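Nettoyer un plateau rouge en plastique à surface texturée et les jouets qui traînent dessus

Rubrique : Cuisine et entretien > Plastiques
Mots-clés : plateau, évier, éponge, jouets, corde

Posté par Tarar14

Bonjour à tous,

J'ai un plateau de service rouge en plastique, rectangulaire, coins arrondis, avec un rebord. Le fond n'est pas lisse, il a un petit relief en losanges pour que les verres ne glissent pas. C'est très bien pour les verres, beaucoup moins pour le nettoyage. Un voile blanchâtre s'est installé dans le relief. Je passe l'éponge, je rince, et le lendemain matin le voile est revenu.

Le plateau reste à côté de l'évier et il sert à tout. En ce moment j'y regroupe ce qui doit être lavé : une corde torsadée bleu marine du chien, une petite peluche verte, un canard en caoutchouc, une bouteille de dînette bleue, plus l'éponge et l'essuie-tout. Je profite donc du sujet pour demander comment laver tout cela, car je n'ai pas envie d'abîmer la peluche ni de garder une corde qui sent le renfermé.

Ce que j'ai essayé sur le plateau :
- liquide vaisselle et côté jaune de l'éponge : aucun effet durable
- côté vert de l'éponge, dans un coin seulement : j'ai arrêté, j'avais peur de rayer
- lave-vaisselle : il ne rentre pas

L'eau est très calcaire ici, à Vidosville. Je mets les photos.

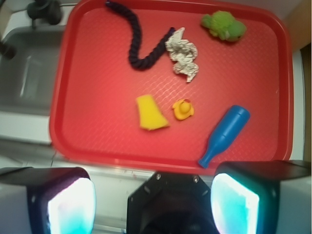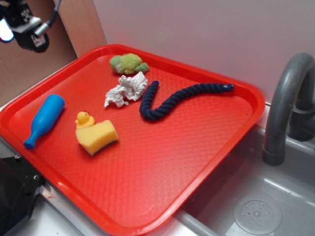
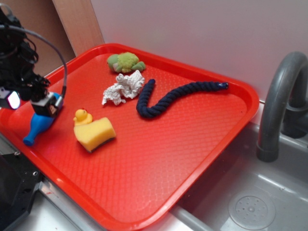
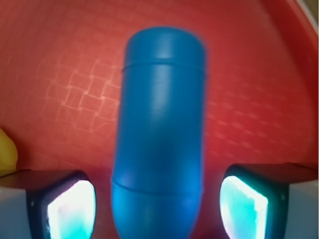

Le plateau et ce qu'il y a dessus ; sur la dernière photo, l'objet bleu de près, avec ses deux rainures.

Autre précision, le plateau est de la marque Fimell et l'étiquette d'entretien a disparu depuis longtemps. Merci d'avance.

3 réponses

Zdislava Krajčí

Bonjour,

Avec une eau calcaire et un voile qui revient au séchage, je commencerais par le vinaigre. Sur photo je ne peux pas dire si c'est du calcaire ou un reste de produit, mais le traitement ne coûte presque rien et il convient dans les deux cas.

Videz le plateau et posez-le bien à plat. Mélangez 100 ml de vinaigre blanc et la même quantité d'eau tiède, versez dans le fond, le rebord retient le liquide. Laissez agir 14 minutes. Frottez ensuite avec une vieille brosse à dents souple, en suivant les diagonales du relief dans un sens puis dans l'autre. L'éponge passe au-dessus des creux, la brosse va dedans. Rincez longuement et essuyez tout de suite avec un torchon. C'est l'essuyage qui compte le plus pour la suite : si vous laissez sécher à l'air, l'eau dépose de nouveau son calcaire.

Laissez tomber le côté vert. Sur un plastique rouge et brillant, les micro-rayures font un voile mat qui ressemble beaucoup au calcaire et qui, lui, ne part plus.

Pour le reste :

La corde : trempage dans de l'eau chaude avec un peu de savon de Marseille, puis rinçage en la tordant plusieurs fois. Il faut la suspendre pour le séchage, jamais à plat, sinon le milieu reste humide et c'est de là que vient l'odeur. Vérifiez aussi les bouts. Si elle s'effiloche nettement, coupez les fils qui dépassent ou remplacez-la, un chien peut en avaler.

La peluche : filet de lavage, 30 degrés, essorage doux. Si elle contient un grelot ou une pile, lavage à la main en surface seulement.

Le canard : s'il a un trou dessous, pressez-le dans l'eau savonneuse et regardez ce qui sort. Si l'eau est noire, je le jetterais. S'il n'a pas de trou, un coup d'éponge suffit.

L'objet bleu : les rainures retiennent la crasse. Un coton-tige avec du liquide vaisselle, en tournant. Ne le plongez pas entièrement si vous n'êtes pas certain qu'il soit étanche.

Enfin, je séparerais le jouet du chien de ceux des enfants et surtout de l'éponge qui fait la vaisselle - une bassine à part ferait l'affaire.

jm_index

Bicarbonate. Une cuillère, un peu d'eau, on frotte, on rince. Je fais ça depuis 5 ans sur tous mes plateaux. Et l'éponge, à changer souvent.

patou50

D'accord avec le vinaigre, mais évitez de mélanger avec le bicarbonate de la réponse précédente, ça mousse et les deux s'annulent. Soit l'un, soit l'autre. Et jamais de javel avec le vinaigre.

Chez moi le voile venait du liquide vaisselle mal rincé. Essayez d'abord l'eau chaude seule, avec la brosse. Si ça glisse ou si ça fait des bulles, c'est du savon.

Commentaire de Tarar14

Merci. J'ai fait l'eau chaude, il y avait effectivement quelques bulles, puis le vinaigre. Le fond est nettement plus rouge. Il reste une trace le long du rebord, je recommence ce soir. La corde est suspendue au-dessus de la baignoire et la peluche est passée en machine sans dégâts.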